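Tiebreakers when two teams end level on points
Posted in League Admin, 2023-07-17

Our amateur soccer league uses Flestodeo for standings. Floden and Senance finished level on points, and the table puts Floden first. Senance has the better goal difference. Our rules say goal difference first, then head-to-head. Where is the order set? The season was created in 2020 and copied forward every year.
senance_fixtures

Season settings, Standings, Tiebreak order. Copied seasons keep the order of the original, so yours is probably still head-to-head first. Drag goal difference to the top, save, then press Recalculate. Saving alone does not rebuild the table. With 379 matches in our database it takes under a minute.
Dönmez

Same problem here in December. Check for forfeits too. Ours were entered with no score, so they counted for points but added nothing to goal difference. Fixed it by typing in 3-0 by hand.

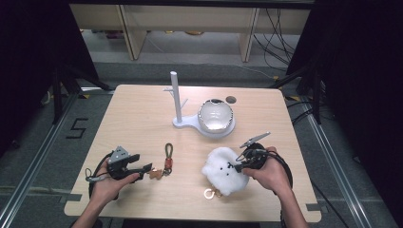

White mug stand and cup on the table

Also, if you export the table to a spreadsheet, export it again after recalculating. The old file does not update.
backpost105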